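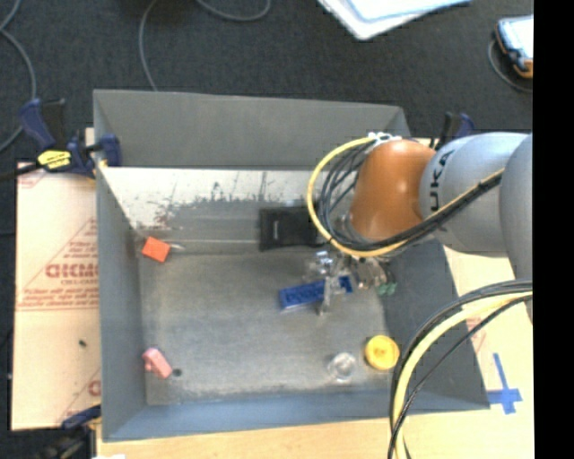

Step 4. Wash and fill the bin

I killed two batches of worms before I got this part right, so go slow with me here. Any open bin will do, and old scuffs are fine.

1. Rinse it with plain water. No soap!
2. Soak one Plorell coir brick in a bucket until it falls apart, then squeeze out big handfuls (you want a damp sponge -- not soup).
3. Spread it 10 cm deep and tuck in some torn newspaper.
4. Tip in your worms, 248 g if you bought the small Gronell tub, and leave the lid off overnight with a light on.

Note: I don't feed mine for the first two days.

Caution: keep citrus and onion out. My October bin smelled awful for weeks, and I had to start over.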